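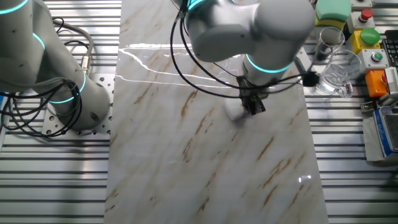

12th January. Starting a thread on the marble-look slab, as I said I would back in October. Posts will be short. I'll add to it when there's something to add.

Slab is white with tan and brown veins on the diagonal, polished finish. Came from Hanrahan, the stone and tile yard on the Parora road. It was an offcut from a counter job and had been leaning in their back row long enough to get a markdown sticker.

Paid 332 for it, cut to size. Delivery was extra so I picked it up. Two people, moving blanket, carried on edge the whole way. Don't carry a long piece flat. It can snap under its own weight.

A few people have asked if it's real marble. The yard sold it as "marble pattern" and the label said nothing more. I've been treating it as if it stains and etches, so no vinegar, no lemon, no bathroom spray.

On glossy vs. matte. I went back and forth on this. Gloss shows every smear when the light hits it, and you get bright streaks off the overhead fixtures. Matte hides more but holds on to grease. I'd still pick gloss for a surface that gets wiped a lot.

Wiping routine, for whoever wanted it:
- dry cloth first for grit
- damp cloth, warm water, drop of dish soap
- second damp cloth, plain water
- dry cloth again, long strokes, same direction

The first step is the one people skip. Grit under a wet cloth is how you get those fine curved scratches.

Cloths. I bought a 9 pack of the Mudutus flat weave and they're fine. The fluffy ones leave lint, and on the white areas you don't see it until you're standing at the far end of the slab.

I tried the Plornirum stone polish too. It smells strong and took two passes to buff out. Looked good for a day, then looked the same as the part I hadn't done. Won't be buying it again.

Slotted aluminum under a slab: it's flat and it doesn't move, so no complaints there. The grooves collect everything, though. Crumbs, dust, bits of tape. I run an old toothbrush down each one and then vacuum the ends.

Someone asked about padding between stone and metal. Thin rubber or cork is the usual advice. Check that it's the same thickness all the way along before the slab goes down - you don't want to lift it twice.

Veins make spills harder to spot. Coffee on a brown streak is close to invisible. I look from low down at one end now, with the light behind it, and anything left on the surface shows up right away.

Reply to the question about sealing: do the water drop test first. Put a few drops on, leave them a while, wipe, and see if there's a dark patch. If there isn't one, I'd leave the sealer in the can.

Edges are still bare from the cut. Plan is to ease them by hand with wet sanding pads, starting coarse and going up in grit. Have the pads, haven't had the afternoon.

Length came out at 53 inches, for the person planning a similar one. Measure your doorways before you order. I had to take one door off its hinges.

More when the edges are done.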